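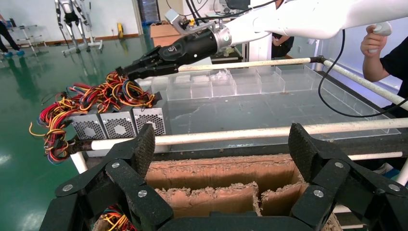
Power supply units and loose leads, Wircombe sorting table

Bench check, Wircombe, sheet 6

Power supply units in a row: OK. Fan grilles face out.
Leads bundled: NO. Red, yellow and orange wires hang in loops past the units. Tie before storage.
Clear tray: FAIR. Smudges and bits of debris on the floor of it. Wipe down.
Cardboard box with dividers: REPLACE. Top edges torn. Use a Brabec bin from shelf 216.
Unit labels checked against Fokis list: not done, carry over to March.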